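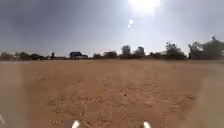 How to Find Out Why Your Outdoor Robot Drifts When It Drives Toward the Sun

5 min read

Last February our small ground robot began to leave its line on open dirt. It drove well in the morning. Late in the day, when it went in the direction of the sun, it turned slowly to one side until the operator pressed the stop. I work with the robot at Rusby, on the flat field near Flisham, and it took me too long to find the fault. I write down the steps in the order I would do them now.

You need the robot, the wireless stop, a long tape measure, a soft cloth and a laptop with the log viewer. We use the Telteo viewer, but any viewer that shows heading and image brightness together will do.

Step 1. Make the field safe

Choose a flat area and walk the whole line on foot. Set the speed limit to the lowest value. Test the wireless stop with the wheels off the ground, and then one more time with the robot moving slowly. The person with the stop should walk behind the robot and to the side, never in front. If the stop fails even one time, finish for the day and repair it first.

Step 2. Record the fault before you change anything

I made this mistake. I cleaned the lens, tightened the mount and changed a setting, all on the same afternoon, and after that I could not say which one had helped.

Drive the same straight line 12 times toward the sun. Then turn around and drive it 12 times away from the sun. Measure the side error at the end of each run and write it in a table.

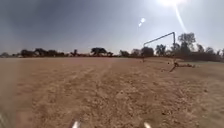
Keep the exposure on automatic in this step, even if you already suspect it. You want to see the fault as it is. Between the runs do not touch the lens, and start always from the same mark on the ground.

In our table the runs away from the sun were all good. Toward the sun, 7 runs were bad, and all of them went to the same side.

Step 3. Compare the log with the table

Open one bad run and look for the moment when the heading begins to change. In our worst run it was at frame 477. A little before this moment the number of tracked points on the ground fell almost to nothing, but the robot continued to drive with the few points that remained. Some of these points were not on the ground. They were on flare spots in the sky, and a flare spot moves with the camera and not with the world. The software believed that the robot was turning, and it corrected a turn that did not exist.

If your tracked points stay normal during the drift, your fault is probably a different one. Check the wheel encoders and the tire pressure.

Step 4. Correct the settings, one at a time

1. Mask the sky. Tell the tracker to ignore everything over the horizon. Leave a small margin, so the mask still works when the robot pitches on a bump.
2. Mask the robot's own body at the bottom of the image. These parts also do not move with the world.
3. Set the exposure from the ground area only.

After each change repeat the runs from Step 2 and fill a new table.

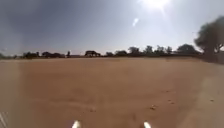
Step 5. Add a rule for stopping

The settings made the drift much smaller, but I did not want to trust only them. Our motion controller is the Granström, and it accepts a simple condition from outside. We now send a stop when fewer than 10 points are tracked on the ground. The robot must stay stopped until a person releases it. Do not let it start again by itself when the points come back, because the heading can be already wrong.

Test this rule by covering the lens with the cloth while the wheels are off the ground. The wheels should stop without any command from the operator.

Updated Fri 17 March: added the body mask to Step 4.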